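# The Offer from Grolten

The fax came at ten minutes past eight in the evening. Malcolm Pearce was the only person in Europe, he believed, who still received a fax about a football player. But the president of Grolten was an old man and he liked paper, so Malcolm kept the machine on a low table near the window.

He read the page two times. Then he called Pauline.

"They have raised it," he said.

"By how much?"

"By enough that I must show it to the board."

Pauline Parsons was the coach of Skesside for 9 years already, and she did not get excited on the telephone. He could hear that she was chewing something. Behind her a television was giving the results from the lower divisions.

"He is not for sale," she said. "You told this to the newspaper."

"I told it in the summer."

"And what is different now?"

Malcolm looked at the paper again. It was different that the roof of the east stand had a hole, and that the bank had written in December. It was different also that the boy was twenty-two and had scored 14 goals before the winter break, and a boy like this does not stay in a town like Skesside, where the stadium has 1,745 seats and the wind comes directly from the sea.

"Come to the office," he said. "Please."

She came with her coat over her training clothes. She read the fax standing up. At the top was the date, January 17, 2020, and under it the name of the club in big blue letters, and under this the number. She put the paper down on the desk with the number facing the wood.

"Does Lockwood know?"

"His agent knows. So I think he knows."

"He trained today like a person who knows," said Pauline. "He passed the ball to everybody. He was so polite." 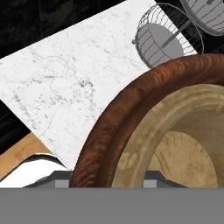
Malcolm laughed, but only a little. He made tea for both of them with the small kettle. It was his habit to make tea when he had to say something difficult, and Pauline had learned this habit long ago, so she sat down and waited for it.

"Trason wants to stop with the shirts," he said. "In May, when the contract is finished. They were friendly about it. They sent a cake."

"I ate from this cake."

"We all ate from it."

She held the cup in both hands. Outside, the man who cut the grass was switching off the lights over the field, one tower after the other, and each time the office became a bit more dark.

"When I brought him here he was sixteen," she said. "His mother drove him from the other side of the country in a car without heating. You remember? She asked me if he would eat vegetables. She didn't ask about money or about the school. I said yes, he will eat vegetables. It was the only promise I made to this family."

"And did he eat them?"

"Carrots. Nothing else."

Malcolm turned the paper around again. He was not a cold man, although people in the town said it when the team was losing. He had been standing on the east side since he was a child, when there was no roof at all.

"If we say no, they will ask again in the summer, and they will pay less," he said. "If we say yes, you have 8 forwards on your list and you can buy maybe one of them."

"I don't want any of them. I made the list so you would stop asking me for a list."

Somebody knocked. It was Lockwood himself, in a wool hat, with his bag on his shoulder. He looked at the coach, then at the director, then at the fax machine.

"My agent said that I should not come here," he said.

"Your agent is right," said Malcolm. "Sit down."

The boy did not sit. He took off his hat and held it in front of him.

"I would like to play against Grolten first," he said. "In the cup. It is two weeks from now. If you sell me tomorrow, I have to watch that game from their bench in a suit, and my mother has already bought the train ticket. She bought a seat on our side."

Pauline looked into her cup.

"The window closes before that game," said Malcolm slowly.

"I know. But you can sign a paper now and I can go after. People do this. My agent says people do this."

"The old man might not accept it."

"You can ask him," said Lockwood. "He likes letters, no?"

Malcolm opened the drawer and looked for a clean sheet. There was one with the old Trason logo in the corner. He thought for a moment if this was a problem, and then he began to write, by hand, while Pauline moved her chair so the boy could finally put his bag on the floor.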